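Housekeeping Operations, Unit 4: Clearing and Sorting Tableware
Handout for the Friday group. Please read before the practical.
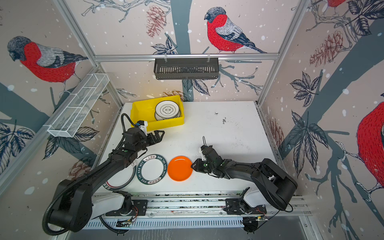
In the last unit we spoke about laying the table. Many students told me that laying is the interesting half and clearing is only carrying. I do not agree with this. In my years at the Tallholm guest house, most of the broken plates I saw were broken after the meal, between the table and the shelf, and the reason was usually that the person had no order in their work.

4.1 What we mean by a mixed set

A matched set is easy. All plates have the same shape and the same weight, and you can stack them without thinking. A mixed set is what most small kitchens really have. There are plain plates, plates with a coloured rim, plates with a printed flower in the middle, and plates with a restaurant greeting on the border. On the table at the start of this handout the plain orange plate is next to a white one with a dark green rim and the words HAO SHI HAO WEI. Guangming Yuan from the evening group kindly explained to me that without the tone marks one should be careful with translating such words, but on tableware they are normally read as something like "good food, good taste".

With a mixed set you must decide what you sort by. There are several possibilities:

- by diameter
- by depth (flat plates and soup plates)
- by decoration
- by the place where the plate is used (breakfast room, staff room, terrace)

For storage, diameter comes first and depth second. Decoration is used only when two groups are of equal size. In the examination you may be asked to say your order aloud before you touch the first plate, so please practise to say it.

4.2 Standing or lying

Plates can be stored lying in a pile or standing on the edge. Both are correct, but not for the same situation.

Lying pile. The weight goes down through the foot ring of each plate. The pile is stable if all plates have the same diameter. If a smaller plate is under a bigger one, the pile begins to rock. We keep a pile to 20 plates in the teaching kitchen. For printed plates put a sheet of soft paper between them, as the unglazed foot ring of the upper plate scratches the print of the lower one.

Standing in a bin. This is good for a short time and for short distances, for example from the table to the scullery. The plates lean upright against one wall of the bin, and they all lean in the same direction. In a shallow bin the plates are higher than the walls, therefore you must be careful when you put another bin near to it. A yellow bin is used for clean plates in our course, and a grey one for plates to be washed. This is our own rule and you will find other colours in other houses.

A question from last year, by Fouzia Warraich: should the decorated side look to the wall or to the person? I had no good answer then. Now I teach that the decorated side looks to the person. You see at once which plate is in front, and you do not need to pull it out to know it.

4.3 Gripping the plate

Take the plate by the rim, with the thumb on top only as far as the rim goes. The thumb does not go in the well of the plate, also not when the plate is going to be washed. It becomes a habit, and then you do it with a clean plate before a guest.

A flat plate on a smooth white table is difficult to lift for beginners, for there is very little space under the rim. There are two methods:

a) Press lightly on one side of the rim and lift the opposite side with the fingers. It works with plates that have a wide curved rim.

b) Slide the plate to the edge of the table until a small part is over the edge, and take it from below. Use this for heavy plates. Do not use it if another person is working on the same side.

Glossy plates slide more easily than you expect. Dry your hands first.

4.4 Order of work

1. Look at the whole table and name your sorting order.
2. Separate plates which are touching or lying over each other. Leave one hand width between them.
3. Place the bin at the back corner, on the side of your weaker hand.
4. Begin with the plate nearest to the bin, so you do not carry one plate over another.
5. Lean the first plate against the far wall of the bin. The next ones come in front.
6. Check the rims with a finger for chips. A chipped plate goes to the tray marked 47, not back to the shelf.

Students ask about step 4 every year. If the sorting order and the nearest plate are in conflict, follow the nearest plate and correct the order at the shelf. On the table we want safety and a clear surface.

4.5 Small exercise

Work in pairs. One person clears and the other one watches and writes down every moment when a plate is touched a second time without need. Then you change. You have 60 minutes for the whole exercise including the shelf. Timo Janssen will be in the scullery and Mahfuz Paul at the shelves, and you can ask both of them.

Bring your notes to room 2503 after the practical. I would like to see the words you used for the decorations also. "Floral motif", "rim", "stripe" and "border" are enough for the inventory form. Words like "nice old pattern" are not accepted, even if it is true.

For the inventory form please remember: first the ground colour, then the rim, then the centre. For example: white, dark rim with red stripe, centre plain. If the centre is covered by another plate, move that plate before you write, do not guess.

Zeeshan Arain

Related handouts
Unit 2: Linen, counting and folding
Unit 3: Laying for breakfast and for the terrace
Unit 5: Glasses and cups with handles
Unit 6: The scullery, water and drying racks
Inventory form, short version (April)
Visit to the Jellmont dining hall, notes for students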